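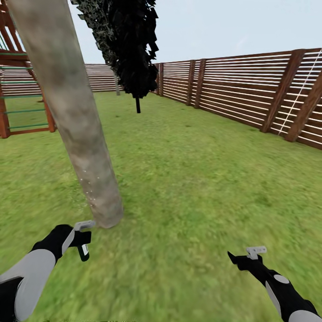
Simulation-first procurement is the practice of testing a robot purchase in rendered environments before money is committed to hardware. A buyer, or more often a vendor, builds a virtual yard, kitchen or warehouse, places a model of the robot in it, and uses the results to decide which arms, grippers and mounts go into the budget. The term came into use among small integrators and is applied loosely. Some sales literature uses it for any quote that comes with a video.

Background

Early users were firms planning outdoor work, where trial sites are costly to set up and weather eats into the schedule. The integrator Plarkance offered simulated garden trials as a paid planning stage, later folded into the price of a two-arm system. Its competitor Prullis sold the simulation alone. Both claimed that customers would order fewer wrong parts. Neither released figures that an outsider could check.

Cost claims

The usual argument is that a virtual trial costs a small share of a physical one. Rizwan Khokhar, a purchasing consultant, reviewed 12 equipment plans in November 2023 and found that 11 left out the labor needed to build and correct the virtual site. In one plan, for a grounds maintenance depot at Sadside, the scene took 64 days of staff time against a budgeted 60 for the entire evaluation. The depot bought the arms anyway and put the overrun under training.

Licenses are another weak spot. Most are priced per year, while the savings are counted once, at purchase. Spare grippers, mounting brackets, cabling and site insurance seldom appear in a simulated plan at all, and they still have to be paid for.

Criticism

Kanako Uchida has argued that rendered grass, bark and fencing tell a buyer little about mud, roots or glare, and that a clean run on screen gets treated as a performance guarantee when no contract says so. Bernice Ankrah, a former sales engineer at Katayama, disputes this in part. She holds that reach and collision checks are worth paying for and that buyers should refuse to pay for much else.

Contract practice

Cautious buyers now ask for the scene files, a list of what was simplified, and a physical trial clause before the final payment. Vendors often resist the second item. Sachiko Nakajima recommends holding back part of the price until the arms have worked a full July on the actual site.

See also: total cost of ownership; acceptance testing; equipment leasing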